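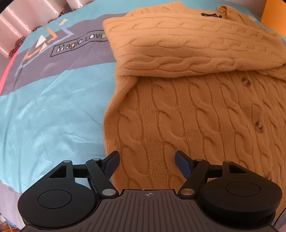
*The Leka hand-held gripper, fingers open, at the edge of a folded cable-knit cardigan.*

# Leka Hand-Held Gripper: Setup, Care and Repair

Thank you for stopping by the Leka page! If you already own one, you've probably come for the care notes, and they start a little further down. If you're still making up your mind, read on from here, because the way a tool is looked after says a lot about whether you'll enjoy living with it, and we at Kikar have tried hard to make the Leka an easy one to live with.

The Leka is a two-finger gripper with a parallel linkage on each side. The black arms turn on silver metal pivot pins, and the fingers end in dark navy-blue pads with flat gripping faces. It works in the hand as it comes, and people who want the same fingers on an arm can order the Vimiseo wrist plate, which takes a few minutes to fit once you've done it before (allow longer the first time, and have a small dish ready for the screws).

## Setting up

Unpack the gripper onto a towel or something similarly soft. The fingers travel with a foam block between them, so slide that out sideways and please don't pull it toward you, as the pads can drag on the foam and lift at the corners.

Open the fingers all the way, then let them close slowly. The two pads should arrive together and meet flat. If one side gets there first, loosen the trim screw on the slower side by a quarter turn, close the fingers by hand, and tighten it again. Do this with the gripper resting on its back. Stojan Karagiannis, who builds most of them, likes to repeat the check after the tool has sat overnight, and we've come around to his way of thinking.

The small round crosshair mark at the top middle of the ribbed plate is there for alignment. Please keep stickers, tape and marker pen off it! When you fit the Vimiseo plate, line up its notch with the crosshair before you tighten anything, and then look again afterward, because the last bit of tightening can pull the plate around.

## Working with knitwear and bedding

A good many of our customers handle clothes and linens, and this is where a bit of regular attention really pays off. A thick cable knit has a fuzzy surface and plenty of raised rope twists, and the fibers like to travel. They collect on the pads first, and from there they work their way down to the pivot pins.

Open the fingers wider than you think you need before you come in toward a folded edge. Bring the pads in level with the fabric, and close gently until the fold is held between the flat faces. Buttons deserve some care: a pad that closes half on a button and half on wool will hold neither very well, and over time you'll get a dent in the pad. On printed sheets there's less fluff to worry about, but thin cotton can slip, so clean pads matter even more there.

## Regular care

After a session with wool, wipe both pads with a barely damp cotton cloth and let them air dry with the fingers open. Skip the alcohol wipes, which leave the pads shiny and slick.

Every 20 hours of use, go around the pivot pins with a dry, soft brush. Work from the outer pins in toward the plate, turning the gripper so the fluff falls away from the housings. Don't forget the triangular openings in the outer arms, where loose threads love to wrap themselves. Cut a wrapped thread with small scissors and draw it out with tweezers. Tugging on it usually pulls it deeper.

The pins run dry. No oil, please, not even a tiny drop, however tempting it is when one starts to squeak! Oil and lint make a gray paste, and Mateja Kovačević at our repair bench has scraped out more of it than she cares to remember. A squeak almost always means fiber behind a pin, and brushing will clear it.

## Changing the pads

Pads last up to 64 hours on coarse knits and a good deal longer on smooth fabric. Change them as a pair. Warm the old pad in your hand for a minute, peel from the tip downward, rub away the leftover adhesive with your thumb, and press the new pad on from the bottom up. Leave the fingers open until morning before you use them.

Spare pads come in packs of 2, and the Clatance care kit has a pack in it along with the brush, the tweezers and the cloth.

## Sending it in

If a finger has side play you can feel, or the pads still won't meet flat after trimming, it's time for new pins, and we'd like to do that job here. Put the foam block back between the fingers, leave the round caps on the housings alone, and tuck in a note telling us what fabrics you've been working with. We close the repair bench for stocktaking in October, so send it early if you need it back before then.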